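Fehleranalyse Türgriff-Aufgabe: Wir suchen eine Mitarbeiterin oder einen Mitarbeiter (m/w/d) für Simulation und Sicherheitstest

Standort: Onau
Umfang: Vollzeit, Teilzeit ab 6 Stunden am Tag möglich
Beginn: November oder nach Absprache

Jidach entwickelt Steuerungssoftware für zweiarmige Serviceroboter, die in Wohnungen und Pflegeeinrichtungen eingesetzt werden sollen. Unsere Gruppe in Onau prüft die Software, bevor sie auf ein Gerät kommt. Der größte Teil dieser Prüfung läuft in der Simulation, der kleinere in einer Versuchswohnung.

Worum es geht

Im Frühjahr hat ein Versuchsgerät in der Versuchswohnung eine Badezimmertür aus den Scharnieren gedrückt. Der rechte Greifer hatte den Griff gefasst, die Steuerung hielt die Tür für geschlossen und zog weiter, obwohl sie bereits am Anschlag stand. Die Kraftbegrenzung hat erst nach 3 Sekunden abgeschaltet. Verletzt wurde niemand, Tür und Handgelenk des Roboters mussten ersetzt werden. Der Versuchsbetrieb an Türen ruht seitdem.

Wir haben den Ablauf in unserer Simulationsumgebung Cendow nachgestellt. In 44 Durchläufen trat der Fehler wieder auf, allerdings nicht immer an derselben Stelle. Zwei Ursachen kommen in Frage: eine falsche Schätzung des Türwinkels bei schräger Kameralage oder eine verspätete Meldung des Kraftsensors. Für die Klärung richten wir eine Stelle ein, die auf 2 Jahre befristet ist. 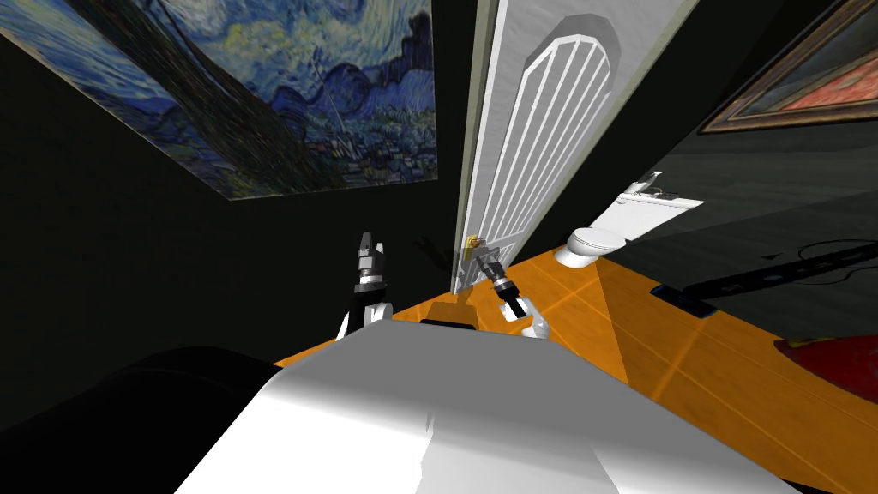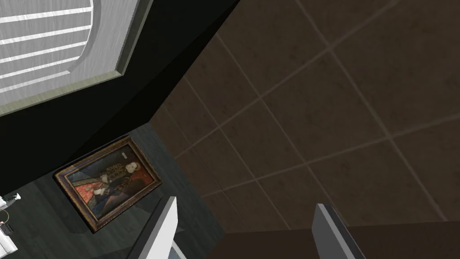 Simulierte Wohnumgebung. Erstes Bild: rechter Greifer am Griff der offenen Tür. Zweites Bild: Greiferfinger vor brauner Fliesenfläche, links daneben ein gerahmtes Porträt.

Ihre Aufgaben

Sie werten die Protokolle der fehlerhaften Durchläufe aus und ordnen sie den möglichen Ursachen zu.
Sie bauen weitere Testfälle mit anderen Türen, Griffhöhen und Blickwinkeln auf.
Sie vergleichen die Kraftverläufe aus der Simulation mit den Messwerten des Vorfalls.
Sie schreiben den Abschlussbericht und schlagen Grenzwerte für die Abschaltung vor.
Sie begleiten die Wiederaufnahme der Versuche am Gerät. Während dieser Versuche sind Sie berechtigt und verpflichtet, bei Zweifeln abzubrechen.

Was Sie mitbringen

Ein abgeschlossenes Studium in Robotik, Maschinenbau, Informatik oder einem verwandten Fach, alternativ eine technische Ausbildung mit mehreren Jahren Praxis im Prüfwesen. Sichere Kenntnisse in Python, Grundkenntnisse in C++. Erfahrung mit einer Physiksimulation; Cendow müssen Sie nicht kennen, die Einarbeitung dauert 6 Wochen. Gutes Deutsch in Wort und Schrift, weil die Berichte auf Deutsch verfasst werden. Kenntnisse in Risikobeurteilung sind von Vorteil.

Was wir bieten

Vergütung nach Haustarif, 30 Tage Urlaub, Gleitzeit. Zwei Tage pro Woche mobiles Arbeiten sind möglich, solange keine Versuche am Gerät anstehen. Die Versuchswohnung liegt im Gebäude Hegde, Zugang stufenlos.

Bewerbung

Bitte senden Sie Lebenslauf, Zeugnisse und eine kurze Beschreibung eines Fehlers, den Sie selbst eingegrenzt haben (höchstens eine Seite), über das Bewerbungsformular auf dieser Website. Geben Sie als Kennwort »Türgriff« an. Schwerbehinderte Bewerberinnen und Bewerber werden bei gleicher Eignung bevorzugt. Die Gespräche finden in Onau statt, Reisekosten innerhalb Deutschlands werden erstattet.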